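Skivero Textil - módulo de percepción y planificación de agarre para materiales blandos

Inicio / Software / Manipulación / Skivero Textil

Referencia: 1277
Fabricante: Uslow
Disponibilidad: licencia por descarga
Idioma de la interfaz: español, inglés, neerlandés, portugués

Skivero Textil es un paquete de software para celdas que manipulan tela, prendas sueltas, paños y otras piezas sin forma fija. Recibe la imagen de la cámara de muñeca, separa el tejido del fondo, propone puntos de agarre y entrega la trayectoria al controlador del brazo. Funciona con pinzas de dos o más dedos y no necesita un modelo 3D de la pieza.

El paquete se vende por celda. Cada licencia incluye los tres componentes que se describen a continuación y no se pueden comprar por separado.

Segmentación
Separa tela y superficie de apoyo por color y por textura. Con la pieza ya en la pinza, trata las almohadillas de los dedos como una clase propia, que se define una sola vez durante la puesta en marcha. Si las almohadillas son de espuma con relieve conviene registrar varias posiciones de apertura. Las sombras suaves se filtran con un umbral ajustable - el valor de fábrica va bien sobre mesas claras y mates.

Planificador de agarre
Busca pliegues, bordes enrollados y solapas que sobresalgan de la superficie y los ordena según la facilidad de acceso. El usuario puede limitar la búsqueda a una zona de la mesa o excluir los bordes de la pieza. Se pueden guardar hasta 60 recetas, cada una con su apertura, su altura de aproximación y su fuerza máxima.

Supervisión del agarre
Una vez cerrada la pinza, el módulo sigue comparando la imagen con la máscara inicial. Si el área visible de tela cambia más de lo permitido en la receta, avisa al controlador y este decide si repite, suelta o detiene el ciclo. El aviso tarda 400 ms como máximo en el equipo recomendado.

Requisitos
- PC industrial con tarjeta gráfica dedicada y Linux de 64 bits
- Cámara en color montada en la muñeca o en la pinza
- Conexión Ethernet con el controlador del brazo
- Calibración mano-ojo previa (la herramienta viene incluida)

Contenido de la licencia
- Instalador y clave para una celda
- Biblioteca con 11 recetas de partida: forro polar, felpa, punto fino, lona y otras
- Manual de integración en PDF
- Visor Leltetti para revisar grabaciones fotograma a fotograma
- Actualizaciones durante un año

Limitaciones conocidas
Los tejidos transparentes y los muy brillantes dan máscaras incompletas. Cuando la tela queda pegada al objetivo, la imagen pierde nitidez y el planificador reduce la confianza del resultado; en ese caso se recomienda activar la opción «esperar fotograma nítido». El software no clasifica prendas ni mide tallas. Para el doblado completo existe otro producto, Mahasneh, que utiliza las mismas recetas.

Forro polar en la pinza
El pelo del forro polar difumina el contorno, y un mismo color puede ir del coral en los bordes iluminados al carmesí en el fondo de los pliegues. La receta correspondiente amplía el margen de color y suaviza el borde de la máscara antes de calcular el área.

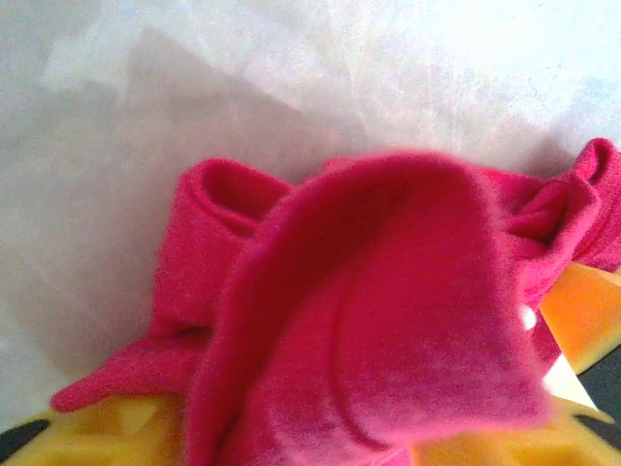 Riet Van der Linden: Lo usamos con mantas pequeñas de forro polar y la segmentación nos ha dado pocos problemas. Lo que más costó fue el umbral de sombras, porque con el valor de fábrica nos marcaba como tela una parte de la mesa. Lo bajamos y se arregló. Echo en falta poder copiar recetas de una celda a otra sin pasar por el instalador.

Respuesta de Uslow: La copia de recetas entre celdas está prevista para la versión de agosto. Mientras tanto, la carpeta de recetas se puede exportar desde el visor, en el menú Archivo, e importar a mano en la segunda celda. Las dos instalaciones deben tener la misma versión.

Soporte
Las consultas de integración se atienden por correo. Indique la referencia del producto, el modelo de pinza y, si es posible, adjunte una grabación corta exportada con el visor.

Ficha actualizada el 07/05/2025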